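Progress report to the Gebretsadik Fund
Tray Assembly Project, Ernley kitchen
July 17, 2020

Dear friends at the Fund,

Thank you again for your patience this spring, and for the kind notes that came with the second payment. We have a good deal to tell you (more than fits in the boxes on the form, I'm afraid), so I'm writing it out as a letter and attaching the form behind it.

The Droveletti arm has been on the practice bench for 6 weeks now. We decided early on to keep it off the main tray line until the people who work that line felt ready for it, and I'm very glad we did! All 48 of our kitchen staff have had time at the bench, the night crew included, and 2 of our longest-serving tray packers have moved over to setting up the daily runs. They choose what goes out on the table and how it's laid, and they write up every missed pick in a plain notebook that has become the most borrowed thing in the building.

Plates, fruit and bottles are the bulk of the practice, with the arm working over the table and the plates set out at different spots.

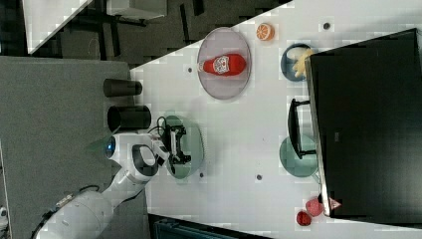

Unier wrote back to our last monthly update that the bench work was all very well, but what they wanted to know was whether anyone would lose hours over it. It's a fair thing to ask, and we put it to the staff meeting the same week. Our promise stands as written in the grant: no one's hours go down during the project, and the time saved on plating goes to the ward rounds, where packers can talk with patients about what they can and can't eat.

There have been grumbles, of course. The arm is slower than a practiced pair of hands, and several packers found it tiring to stand and watch it work. We now rotate the watching in shorter turns, which has helped.

We have spent 97 percent of the training money and will need to move a little over from travel, if you agree. The line trial is planned for September.

With warm thanks from all of us at Ernley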